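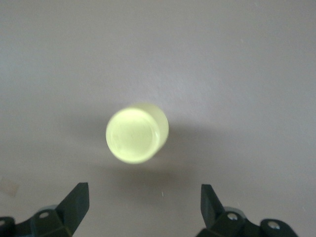

Toralside Raka 2 Desktop Headphone Amplifier and Preamp
Product 3213 | SKU RAKA2 | In stock | No reviews yet. Be the first, or be the second and disagree with the first.

The Raka 2 is a headphone amplifier for people who have bought a good pair of headphones, plugged them into a laptop and wondered where the money went. It sits on a desk, takes up about as much of it as a paperback, and makes things louder and cleaner in that order of noticeability. It will also feed a pair of powered speakers, so you can annoy the household as well as yourself.

It replaces the original Raka, which sold well and was returned mostly by people who couldn't find the power switch. The power switch is now on the front.

Inputs

There are three ways in. USB-C takes a signal from a computer, phone or tablet and needs no driver on anything sold in recent memory. Optical takes a signal from a television or an old CD player of the kind you keep meaning to get rid of. A pair of RCA sockets takes ordinary line level from whatever else you own. You pick between them with the button on the front, which steps through the inputs one at a time and remembers where you left it, even after a power cut.

Turntables need their own phono stage before they reach the RCA sockets. Plugging one straight in does no harm, but it sounds like a record being played in the flat next door. If you haven't got a phono stage, the Vodex P is small, cheap and ugly, and we sell a good many.

Outputs

The front panel has a full-size 6.35 mm socket and a 3.5 mm one beside it. Both are live together, so two people can listen at once, provided they agree about the volume. There is only one knob.

Round the back, a pair of RCA preamp outputs goes to powered speakers or a power amp. These mute when something is plugged into the front. On the original they didn't, and we had letters. If you liked it the old way, hold the input button for 9 seconds while switching on and the muting is turned off. Do it again to bring it back. The light blinks either way, so write down which one you've done.

Power

With a typical pair of 32 ohm headphones you get up to 500 milliwatts a side, which is far more than anybody should use. The surplus is there so that the amplifier is idling at sensible levels and has something in hand for the loud bit in the second movement. High impedance studio headphones are comfortably driven with the gain switch set to High. Sensitive in-ear models want it on Low, where the background hiss drops below anything we could hear in a quiet room with the fridge off.

Please turn the volume down before changing the gain. It says so on the underside of the case as well, where you will read it afterwards.

Controls

The volume control is a proper analogue one with a bit of weight to it. Left and right track closely from quite near the bottom of its travel, so quiet listening doesn't lean to one side. It has no clicks and no remote control. We looked at adding a remote and decided that if you are attached to the thing by a cable, you can probably reach it.

Bass and treble have a small knob each, with a notch at the centre position. A tone defeat switch takes both out of the circuit for customers who consider tone controls a moral failing. The rest of us will be using them on old pop records.

Setting up

Connect the power supply last. Give the case a little air on top, as it runs warm in normal use, though it isn't a place to keep your tea. The rear sockets are spaced widely enough for fat plugs, but very stiff cables can push a small amplifier around the desk, and no feet known to us will entirely stop that. Softer cables will.

If you get no sound over USB, check that the computer has chosen the Raka 2 as its output. Computers like to go on sending sound to a monitor with no speakers in it. This accounts for most of our support calls and takes less time to fix than our hold music takes to get going.

If you hear a hum on the RCA inputs, try running the source and the amplifier from the same socket strip. If it stops, well done. If it carries on, swap the cable, then ring us.

In the box

Raka 2 amplifier
Mains power supply with UK plug
USB-C to USB-C cable
USB-C to USB-A adaptor
6.35 mm to 3.5 mm adaptor
Four spare rubber feet
Printed manual, in a type size we have been told about

Optical and RCA cables are not supplied. The ones you have in a drawer are fine.

Goes with

Rashti Open headphones. Light, roomy and very comfortable, and they leak sound freely to anyone nearby. Not for trains.
Rashti Closed headphones. A bit heavier and warmer on the ears, with rather more bass. Fine for trains.
Vodex P phono stage. See above, including the part about its looks.
Toralside stacking shelf. A bent bit of steel that holds one Raka 2 over another box. Costs more than you would think, for which we can only point at the price of bent steel.

Questions we get asked

Will it run from a USB socket alone? No. It needs its own supply, and the USB lead carries sound only.

Can I leave it on? Yes. It has a standby mode that comes in after a long silence and wakes up when music starts, losing a fraction of the first note. The switch on the back turns standby off if you mind about first notes.

Does it have Bluetooth? No.

Will there be a version with Bluetooth? Also no, at least for now.

Does it work with a microphone? It has no microphone input. A headset with a built-in microphone will play sound through the 3.5 mm socket, but nobody on the call will hear you.

Guarantee and returns

The Raka 2 is guaranteed for 2 years against faulty parts and workmanship. Keep your receipt, or at least the email. Unused units can come back in their original packing for a refund, and used ones can be discussed. Orders placed in March may take slightly longer to leave us while we count the warehouse.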